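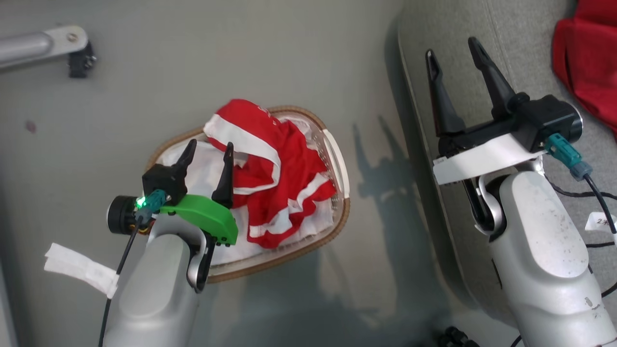 I've been running the linen and uniform room at Sastetow for long enough to remember when every jacket that came through was shaken out, checked and folded by hand, usually by whoever had drawn the short straw. Since April we've had the arms doing part of the handling, and people from our Brillton and Tierney sites keep writing to ask how we set things up, so I finally sat down and put our tips on one page. Some of them will help you even if the only arms in your laundry are your own!

**Sort before anything else**

This was always good advice and it's better advice now. Put one kind of thing in a basket. Jackets with jackets, towels with towels, and please keep the little odds and ends (socks, belts, the stray apron string) in a tub of their own. The arms can be slow to find an edge in a mixed pile, and so can a tired person at the end of a shift. We used to fill baskets to the brim to save trips, and I'd gently ask you to stop doing that.

**Line the basket**

A plain white cloth in the bottom keeps cuffs and zipper pulls out of the holes in the basket wall. Pull it out and wash it with the whites once a week. If you have bright red things in the load, wash that liner separately the first few times, or you'll own a pink one like mine.

**Go through the pockets yourself**

We haven't handed this over and I don't think we will. Pens, lip balm, keys, a sandwich once. Check inside pockets too, close the zippers all the way up, and fasten any snaps. I do it standing at the counter with the radio on, and it's become my favorite part of the morning.

**Nylon jackets need a gentle touch**

Cool wash, mild detergent, no fabric softener, and take them out promptly so the creases don't set. If they've already set, hang the jacket in a steamy bathroom for a while, or use a steamer held well back from any printed lettering. Never iron over the print. A thin towel in between is fine if you're in a hurry and keep the iron low, but test it on the hem first.

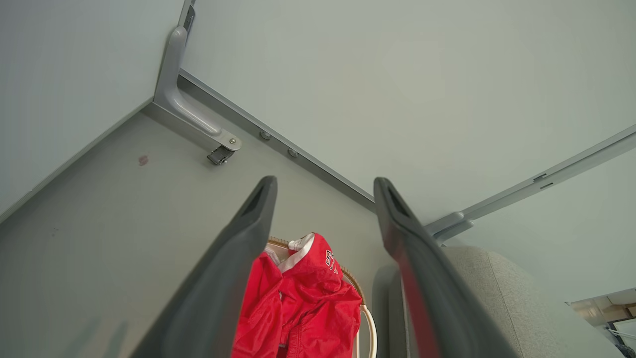 Slippery fabric also slides, which matters more than you'd expect. A jacket hung over a chair back wants its weight shared between front and back, or it'll end up on the floor by lunchtime. For overnight, use a proper hanger with wide shoulders.

**Keep the floor clear and the cables tidy**

Walk the area before you start the arms. Move your bag, move the mop, and tuck any slack cable where a basket won't get dragged over it. Stop the arms before you reach in for anything, every single time, even if it's only a sock.

**Label in pencil first**

We relabeled everything twice because we were so sure of our first system. Live with it for a couple of weeks, then get out the permanent marker.

**And a word about the people**

When this started, Khang Tôn, who has folded beside me for years, was quietly worried that he'd be folding himself out of a job. I was too, if I'm truthful. What changed for us is the shape of the day. He does mending and stain work now, which he's wonderful at and never had time for, and his wrists don't ache the way they did. It hasn't all been lovely. The room is less chatty than it was, and you spend more time than you'd like waiting, watching and untangling. We asked for a proper coffee break together in the middle of the shift, and we got it, and I'd tell any team starting out to ask for the same thing early on.

If you have a good trick for getting grease out of white stripes without dulling the red next to them, leave it in the notebook by the Clokico steamer. Dish soap and an old toothbrush gets me most of the way, but there's always a shadow left along the seam.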